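Pentti Sjöberg
Friday, May 15, 2026

Thread on what happens to a shared lunch when you stop asking people to bring things and start asking them what they ate as kids. I've been running one at our community hall in Ballarat for a while now and I've got opinions.
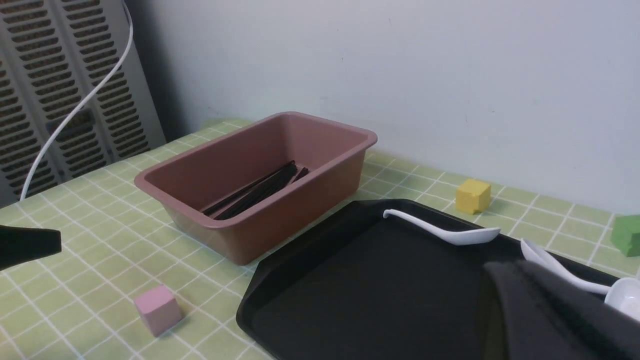
Background first. We used to have a sign-up sheet with columns for mains, salads and desserts. Every month we got the same nine salads. Four of them were the same salad, the one with the crunchy noodles out of a packet.

So in September I changed the sheet. No columns. One question at the top: what did you eat on a school night when you were ten?

First month under the new sheet we had tinned spaghetti jaffles, congee, lentils and rice, fish fingers, a cabbage bake and something called Tuesday mince. The jaffles went first.

People eat differently when the dish has a story attached. They also eat more of it. I used to send home tubs of leftovers and now I mostly send home empty dishes.

A woman called Ivon brought savoury mince on toast and apologised for it the whole way from the car park. She's made it three times since, by request. Her mum put a spoonful of plum jam in. I've tried it at home and I put in a bit less.

Some practical notes, as a few of you asked.

Put the person's name on the label, and the place and decade if they'll give it. "Thampi, Kottayam, 1970s" gets more people to the dish than "vegetable curry, mild". He stands next to it and answers questions until his own lunch is cold.

Allergens go on the same label, in bigger writing than the name. Childhood food is full of milk, egg and wheat. Nobody's nan was cooking gluten-free in 1974, so ask the cook what went in and write down all of it, including the stock cube.

Don't rank anything. We had a vote once with a small prize and two people didn't speak for a month. It was over dumplings.

Keep the hot food hot. I've got a probe thermometer and I use it in front of everyone. If a dish has been sitting out for four hours it goes in the bin, and it doesn't matter whose grandmother invented it.

Cost. The hall is free to us on the third Saturday. We spent 906 dollars over the last year, nearly all of it on gas, tea, dish liquid and replacing a pie warmer that had been dying since I joined. Cooks pay for their own ingredients. I'd like to change that but haven't worked out how.

Numbers. Biggest lunch so far was more than 100 people, which is too many for our kitchen. About half that is a good day – you can hear the person across from you and the urn keeps up.

On recipes. I started writing them down in the second month, on the backs of the labels, and I've now got a shoebox. Most aren't recipes in the usual sense. "Cook the onions until Dad gets home" is one. I rang her to ask what time Dad got home and she said twenty past five, but she didn't know when the onions went on.

I've typed up the ones that can be followed. We're calling the booklet Vetaria, after the street one of our cooks grew up in. She spelled it three different ways and that was the one we could all read. It'll be stapled, black and white, no photos of food.

The dishes I'd most like to collect are the ones people are a bit embarrassed by. Curried sausages. Rice pudding skin. White bread with hundreds and thousands for tea because it was the day before payday. People will tell you about the Christmas ham without being asked. You have to wait a while for the bread and dripping.

My own contribution was macaroni in warm milk with sugar and cinnamon, which is what we had on Thursdays. Kids love it. Adults from anywhere north of Denmark go quiet and come back for seconds. Everyone else thinks it's a mistake.

A few people have said it sounds like nostalgia. Some of it is. But a fair few of our cooks didn't have a good time at ten, and they still wanted to bring the one thing that was good. I don't ask about the rest of it.

If you want to start one, borrow the question and leave the columns off. You don't need a grant or a logo. You do need someone who'll wash up, and you should feed that person first.

Next one is the third Saturday as usual, doors at half eleven. Ivon's doing the mince. Bring a container with a lid if you want any to take home.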